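Jeddale Site Safety Group – notes from the April get-together

I'm writing these up from my own scribbles, so shout if I've got anything wrong! Present: Josefina Herrera (chair), Rhodri Bowen, Olaia Sepúlveda from Ustero, Visitación Soler from Wogan, and me, Seren Phillips. Henton sent apologies again.

Last month's notes were agreed, with one fix: the forklift crossing is by Gate 3, where I'd put Gate 2. Sorry, Rhodri.

Near misses. We had 15 reports across all the firms, up from last time, and Josefina was pleased (she wants people reporting the small stuff). Most were trips in the loading yard. Olaia told us about a pallet left across a fire door over a shift change, and we had a good long talk about who checks what at handover.
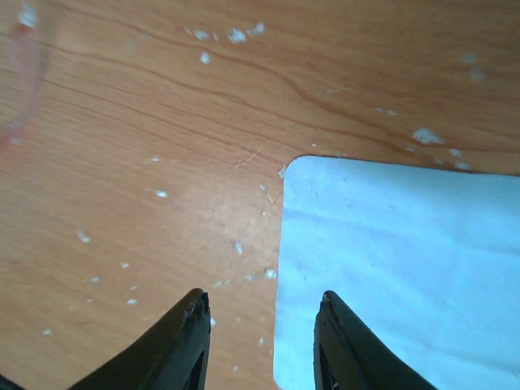 Rhodri thinks the outgoing shift lead should walk the doors and sign the sheet. Visitación would like both leads to do it together – she says it's worked well at Wogan. We're going to try her way until the next meeting and see how people feel.

Refresher training. 159 people have done the ladder and lifting session so far, and there's one more on Saturday morning for anybody who missed it. I've still got spaces, so please send me names!

Shared alert cards. The printer will do 1000 for the price we were quoted. Agreed to go ahead once Olaia has checked the Spanish side.
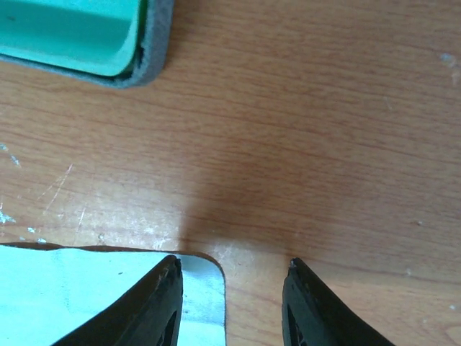
Green container and cloth on the wooden tabletop.

Any other business. The light over the bike shed is out again. Josefina will chase Henton, and I'll add it to the action list.

We wrapped up at 4:20. Rhodri is taking notes next time.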